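# Taking a 4th grader to the Endstead robotics open day, worth it?

**posted by grudell_mom, May 2026**

We've got the open day at Endstead coming up and my son is dying to see the arm demo (the cloth folding one). I've read the page twice and still can't tell if kids can get close, or how long the thing runs. Do you have to book? And is it going to be over his head?

## Birsen Aksoy

We went in April and loved it! Booking is only for the afternoon talk, you can just walk up to the demo. Each run took about 23 minutes with the chatting, and they let kids stand right at the front, so get there early if yours is short like mine.

It's two arms on one table, facing each other, with a white cloth laid out under the grippers and the rest of the cloths in a stack off to the side, a reddish-pink one on top. My daughter spotted The 26-Storey Treehouse at the back and that was it, she was sold. She asked the presenter why the purple cables loop up so high over the arms, and he took her totally seriously and talked about slack for ages.
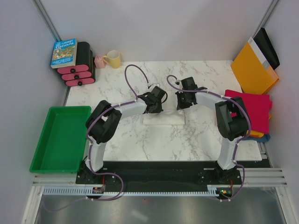
## hafþórsson_fan

Went too. Fine. Parking at the Cleltex lot is 4 dollars, bring coins, the machine hates cards. Cafe closes early.

## tomatoes638

I'd say yes, but go in with the right expectations. The arms are slow, and on the run I watched they had a second try at one corner before the fold came out okay. My nephew got bored halfway through and then wouldn't leave when it was over, so who knows. Ask if you can stay for the questions afterward, that was the best part for us. Oh, and the side door is the one with the ramp if you're bringing a stroller.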